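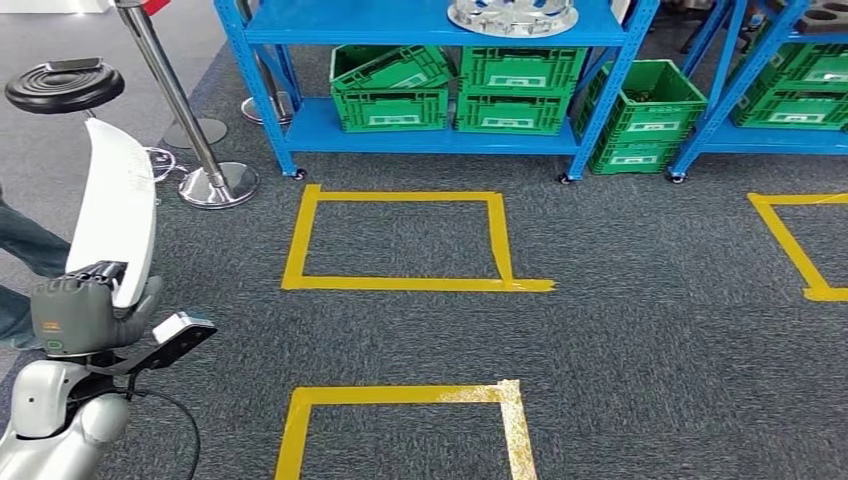 Koltura Building, second floor – periodic workplace inspection
Date of inspection: July 27, 2026
Areas covered: open office, copy room, kitchenette, storage, rear stair
Key: S = satisfactory, A = action needed, N/A = not applicable

Floors and walkways

Carpet edges secured at doorways: S
Main aisle clear to full width: A. Two cartons of Selier copy paper left outside the copy room. Moved to storage during the inspection.
Entrance mat lies flat: A. Rear corner curls. Replace the mat; tape is not an acceptable repair.
Stair nosings intact, rear stair: S
Handrail fixed at all brackets: S. Third bracket from the top tightened after the last inspection and holding.

Electrical

Panel 458 accessible, door closes: S. The circuit directory is handwritten and two entries have faded. Reprint.
Extension cords used as permanent wiring: A. One cord behind the copier supplies the copier and a desk fan. Remove the fan. Request an added outlet from Thaweesak Electric.
Covers on all outlets and switches: S
Space heaters: N/A until September

Fire and exits

Extinguishers mounted, pin and seal in place: S
Extinguisher tags current: A. Kitchenette tag has no initials for the last monthly check.
Exit signs lit: S
Emergency lights, 30-second button test: A. Unit at the rear stair dimmed before the end of the test. Replace battery and retest.
Rear exit door opens without a key: S. Closer is slow but the door latches.

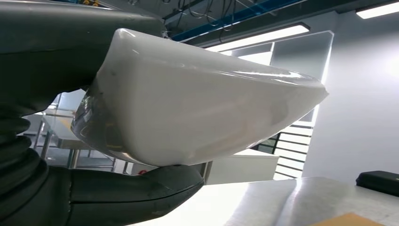
Storage and shelving

Shelving anchored to wall: S
Load signs posted: A. Missing on the Jillora rack. Rated load per the supplier sheet is 2000 lb, evenly spread. Post the sign at eye level.
Heavy items on lower shelves: S
Clearance of 18 inches below sprinkler heads: A. Top row of archive boxes is too high at the east end. Lower by one shelf.
Step stool feet and treads: S
Cleaning products labeled and closed: S. One spray bottle relabeled on site – original label unreadable.

Kitchenette

GFCI outlet trips and resets: S
Refrigerator cord undamaged: S
Floor dry at sink: S. Old stain on the cabinet base, no active leak found.
First aid kit stocked: A. Burn dressings expired. Reorder.

Close-out

Action items are due within 30 days. The copier cord and the stair light take priority. Items carried over twice go to building management in writing.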